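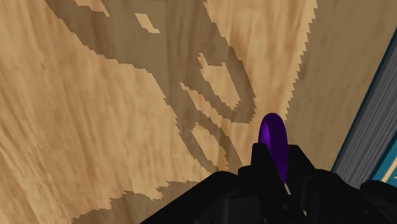

Karabo Kruger would leave the graphics side alone until January and put the money into the wrist camera first. Karabo's point was that the renders are good enough to plan grasps with, and that we can't tell what else is wrong with them until there are real wrist views to hold them against. I had it the other way round on my list. Writing it all down so we can settle it before the order goes in.

**December 2018 — Koltetano, equipment for the second bench**

Allocation is £4,000 and has to be committed by the end of the month. Delivery can fall after that as long as the order numbers exist.

Quotes in hand:

| Item | From | £ |
|---|---|---|
| Workstation with the bigger graphics card | Fustau | 2,908 |
| Wrist camera, bracket and cable | Soliman | 933 |
| Gripper fingers, one set | Pustier | 83 |

Comes to £3,924 with one set of fingers. I wanted two sets, and that makes £4,007. Have asked Pustier whether they do anything on a pair. No reply yet. If they won't move we order one set and print spares, same as now.

All three quotes include delivery. The Soliman one did not the first time round, so the earlier sheet in the shared folder is wrong. I have crossed it through but left it there.

### Workstation

Shadows in the simulator are still coming out stair-stepped. It is plain enough from the wrist view with the purple piece in the gripper: saw-tooth edges all over the wood, and light patches inside the dark area with the same jagged outline. Wood grain and the purple highlight are fine for our purposes. The shadow edges are what I would not want to train on.

I raised the shadow map setting on the present machine on Monday. It went from usable to very slow and then ran out of memory when I had two scenes open. Tried it with one scene and it held, but an overnight batch would no longer finish overnight.

What I don't know is how much of it the new card would cure. Some of the jaggedness could be down to how the light is set up, and no amount of hardware helps with that. Karabo asked whether I had checked and I had not. To do before ordering:

- [ ] one scene only, shadow map at the highest setting it will take
- [ ] same scene, light moved closer
- [ ] same scene, soft shadows on
- [ ] note render time for each

Half a day's work. If the light turns out to be the cause then the workstation can drop a grade and Fustau will need to requote.

Fustau also offered a cheaper box with the same card and half the memory. Not keen. Memory is where we fell over on Monday. Their quote stands for 30 days.

### Wrist camera

Agree with Karabo that it is needed whatever happens with the rest. Present arrangement on the first bench is a webcam on a home-made clamp, and every time somebody knocks it the calibration goes. I have redone it four times this term.

Things to check with Soliman:

- cable length. The last one was too short to go round the elbow with any slack and we ended up with an extension which dropped out.
- whether the bracket fits our flange without an adapter. The drawing they sent has the hole pattern but no depth.
- viewing angle. In the simulated view the gripper takes up a good part of the bottom and the lower right, with the held piece at bottom centre. I set that position by eye. If the real bracket sits further back, the simulated camera has to move to match and the renders get done again.

That last one is a fair argument for Karabo's order. No sense making a large batch on a new machine with the camera in the wrong place.

### Fingers

Cheapest line and the one I have thought about least. The simulated gripper is matt black. Pustier do theirs in black or in a plain grey and the price is the same. Ask for black so the two match without another change to the model.

Our printed ones have been all right on blocks and poor on anything rounded. The Pustier set has a rubber pad. Worth £83 to find out.

### Paperwork

Anything over £600 needs the long form and a second signature. So both the workstation and the camera do, the fingers don't. Fingers can go on the card as soon as Pustier answer about the pair.

Long form wants three comparison quotes for the workstation. I have two and a website price printed out. Accounts took a printout last year — will try it again. The camera needs a line saying why only one supplier was asked, and the bracket will do for that.

### Not this time

Left off the list so that it is at least written down somewhere:

- second monitor for the bench (there is an old one in the store, needs a lead)
- proper lighting. Would like two panels, but no idea yet what sort, and the answer partly depends on the shadow tests above
- a year's support from Fustau. They quote it separately and I have not asked for the figure
- spare motor for the first arm

### Where it stands

Camera first. Form for it goes in this week once Soliman confirm the bracket depth. Workstation form filled in but held until the shadow tests are done, and those are mine for Thursday. If the tests say the card matters, both orders go in before the break and Karabo can have the camera set up while we wait for the machine. If they say it doesn't, ask Fustau for the lower grade and put the difference towards the lights.

Check whether underspend can be carried over. I think it can't.

Karabo to measure the flange. Calipers are in the second drawer, the other pair reads wrong.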